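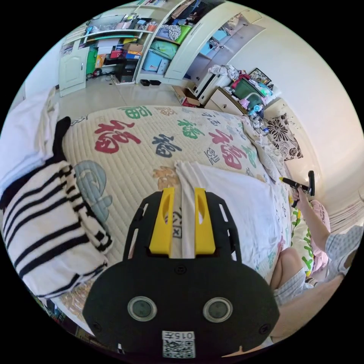
The guest houses of Skultness may open again for overnight visitors, the town council decided on 25 Jul 2020, but under stricter rules for cleaning and for the number of guests. The decision concerns 41 small houses, most of them run by families, which have been closed to tourists since spring. Owners received the new rules in a letter of eight pages. A large part of the letter is about beds. A quilted mattress pad, like the cream one on the bed in the photo, must now be changed after each guest together with the sheets, and it must be washed at a high temperature. Until now most houses washed the pads only a few times in a season, and the old rules did not mention them at all.

The council also asks that a room stays free for one full night between two bookings. For many owners this is the most difficult point. A house with four rooms can in practice sell only a part of its nights, and the summer in Skultness is short. The season normally ends in the second week of September, when the ferry from Rutton goes over to the winter timetable.

"I understand why they want it, and I will do it," said Olumide Olaniyan, who has run a guest house near the harbor for 20 years. "But I have three rooms and one washing machine. If I wash the pads and the blankets every time, the machine is working from morning to evening, and then I have also the bill for water."

Mr. Olaniyan has already bought a second set of pads for all his rooms. He paid for them himself and does not expect to get the money back this year. His first guests are a couple from Wivgate who booked last December and have moved their dates two times. They will stay for five nights.

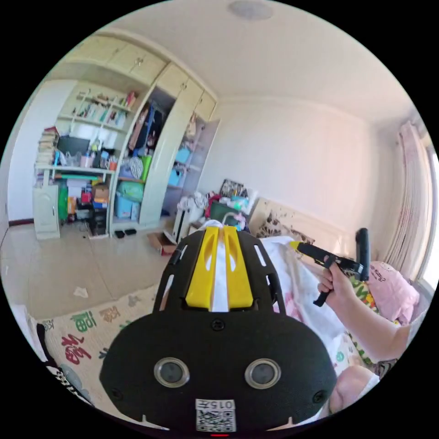
Breakfast is the other question that owners discuss. Buffets are not permitted for now. Food has to be served at the table or left in front of the door on a tray, and tables must stand two meters apart. In the older houses on the hill the breakfast rooms are very small, and some owners have written to the council that they will serve no breakfast this season and lower the price instead. Others want to put tables in the garden, but for this they need a permit, and the office that gives permits is open only in the mornings.

The laundry company Antoniuk, which washes for the two hotels in Rutton, has offered to collect linen from Skultness as well. Its van would come on the first ferry and bring clean linen back the next day. The company says it needs orders from at least eight houses before it can start. By the end of this week five had signed up. The price per bag was not published, but owners who saw the offer describe it as fair – only the delivery costs are high, they say, and these would be shared between the houses.

The council has set aside a small fund to help with the costs of the first month. Each house can apply one time. The form asks for the number of rooms, the number of beds and receipts for linen or cleaning products, and it can be handed in at the town hall or sent by mail. Owners who rent out only a single room in their own home can apply too, which was not clear in the first version of the letter. A corrected version has been sent out.

Inspections will begin in August. Two inspectors will visit without an appointment and look at the rooms, the storage of clean linen and the guest book, in which names and phone numbers must be kept for four weeks. A house that does not follow the rules gets a warning first, and after a second visit it can be closed for the rest of the season.

How many visitors will come is hard to say. The tourist office in Skultness counted 102 questions by phone and e-mail in the days after the decision became known, more than in the same days of last year, but only a small part of them became bookings. Many callers wanted to know first if the swimming place and the museum will be open. The swimming place is open. About the museum there will be a decision at the next council meeting.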